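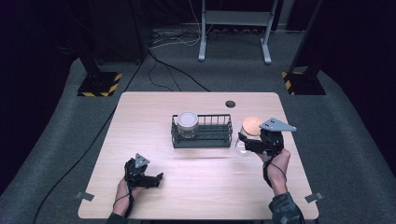 Section 6. Working rules for hand-held gripper sessions

6.1 Scope

This section applies to all sessions in which an operator handles household containers with a pair of hand-held grippers at a Hirside work table. It covers jars, canisters and lidded cups placed in or taken from a rack or basket. It does not cover sessions with powered arms, for which Section 9 applies, nor the handling of liquids, for which separate written permission is required.

The rules were last reviewed by Flora Shearer on Aug 10, 2021 and replace the loose sheets issued with the first Skemix handbook. Sites still holding those sheets should destroy them.

In this section, "must" marks a requirement and "should" marks a recommendation. Where a site departs from a recommendation, the departure is to be entered in the session record.

6.2 Before the session

1. Check that the table stands firm on the platform and does not rock when pressed at each corner.

2. Confirm that the uprights at the back of the platform are seated in their bases and that the hazard striping on the bases can be seen from the operator's position. Worn striping must be replaced before the next working day.

3. Inspect both grippers. Open and close each set of jaws fully, five times, without a load. The movement should be even. A gripper that sticks or springs back must be withdrawn and labelled.

4. Check that the marker plate on each gripper is fixed tight and clean. Do not touch the face of the plate with bare fingers. Wipe it with the dry cloth supplied.

5. Examine the finger pads for cuts, hardening or dust. Pads are to be changed after 300 sessions, or sooner where wear is found.

6. Route each gripper cable back along the forearm, leaving enough slack for the elbow to straighten. The cable must not pass across the table top between the operator and the rack.

7. Gather loose cable on the floor behind the table and keep it clear of the place where the operator stands.

8. Set out the rack and the containers according to the session card. Containers not named on the card must be taken off the platform.

CAUTION: Glass containers must be inspected by eye and by touch before each session. Discard any glass with a chip, a crack or a rough rim. Do not attempt to smooth or tape a damaged edge.

6.3 Limits on load

No single container may weigh more than 800 grams, lid included. Weigh any container whose mass is not printed on the session card. The limit applies to each gripper separately and is not raised when two grippers are used together on one container.

Containers should be empty unless the session card states otherwise. Where a filling is called for, it must be dry, and the lid must be pressed home before the container is put on the table.

6.4 Handling procedure

1. Stand square to the table with both feet on the platform. Hold each gripper by its handle, with the wrist straight.

2. Begin with both sets of jaws open and clear of all objects. Hold this position until the supervisor gives the word to start.

3. Approach the first container from the side. Close the jaws on the body of the container, below the lid. A container must not be lifted by its lid, whatever the fit of the lid may be.

4. Lift straight up until the base is clear. Pause, and look at the grip before moving sideways.

5. Carry the container at the lowest height that clears the rail of the rack. Do not pass it over the other hand.

6. Lower the container into its place. Open the jaws only when the base is fully supported, then draw the gripper back along the line by which it came in.

7. Keep the idle gripper open and away from the rack while the other is carrying. It may be used to steady the rack only where the session card allows this.

8. Repeat for the remaining containers in the order given on the card. 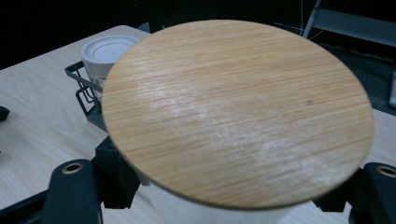
Figure 6-2. Bamboo lid and white container at close range, seen from the gripper.

Note: A wide lid can hide the jaws and much of the container body from the operator's view. In such cases the operator should bring the gripper in more slowly and may lean to one side to check the position of the fingers. Both feet must stay on the platform.

Note: Bamboo, cork and wooden lids vary in fit with the weather. Sites without heating should check every such lid at the start of the January session block and set aside those that have become loose.

6.5 Drops, slips and other faults

1. If a container slips within the jaws but does not fall, lower it to the table at the nearest clear point and begin the move again.

2. If a container falls and remains whole, stop. Set both grippers down, inspect the container by hand, and resume only with the supervisor's agreement.

3. If glass breaks, the session is at an end. The operator must step back off the platform and must not use the grippers to gather the pieces. Sweep the table and the carpet, then go over both with the Geddes vacuum unit or its equal.

4. If a cable catches, release the load before freeing it. Pulling a caught cable with a loaded gripper is not permitted.

5. Enter every fault on Form 171, including faults which caused no damage.

WARNING: Do not reach under or around a raised container with the bare hand. This applies equally to the supervisor and to visitors.

6.6 Rest and working time

An operator should not work for more than 14 minutes without setting both grippers down. Aching in the thumb or wrist must be reported at once, and the operator is entitled to stop without giving further reason. Time lost in this way is not to be counted against the operator in the Fuven returns.

6.7 After the session

1. Return all containers to the store with their lids fitted.

2. Place the grippers on their stand with the jaws open. Do not hang them by the cable.

3. Wipe down the table top and check it for splinters of glass or wood.

4. Sign the session record. The supervisor must countersign before the next operator takes the table.

Questions on the meaning of these rules should be put in writing to the site supervisor. For cleaning and storage of the finger pads, see Section 7.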